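Participants required: indoor footwear and floor comfort study

Posted in May by Llinos Eynon, Madside Home Research
Last updated: May, 14:30

Madside is recruiting 138 adults for a study of indoor footwear in carpeted homes. The study compares foot temperature, walking pace and reported comfort in slippers, socks and bare feet. It is led by Shih-chieh Yang and runs for 3 weeks.

Eligibility

Applicants must be 18 or over, live in a home with carpet in at least two rooms, and be able to climb one flight of stairs unaided. Shoe sizes 3 to 12 (UK) can be supplied. People with a current foot injury, or who wear prescribed insoles, cannot be included. Only one person per household may take part.

What participants do

Each participant attends one fitting session at the Orkano building, lasting 90 minutes. Feet are measured standing and seated, and a pair of slippers is issued. At home, the assigned footwear is worn for at least four hours a day. It changes at the start of each week, in an order set by the study team. A short diary is completed every evening, either on paper or online.

Slippers should be stored on an open rack or shelf between uses, away from radiators. Closed boxes and plastic bags must not be used during the study period. They may be wiped with a damp cloth but must not be machine washed.

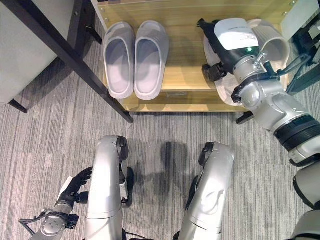 Payment and expenses

Participants who complete all diary entries receive £456, paid by bank transfer after the final week. Those who withdraw early are paid for each full week completed. Bus and rail fares to the fitting session are refunded on receipt of tickets. The slippers may be kept.

How to apply

Write to the recruitment desk at Madside, quoting reference 542. State your age, shoe size, the type of flooring in each room and the times you can attend a fitting. Applications close at the end of May.

Recent calls

Stair carpet wear survey, Gorkska
Part-time laboratory assistant, Koivisto
Evening interviewers, Orkano building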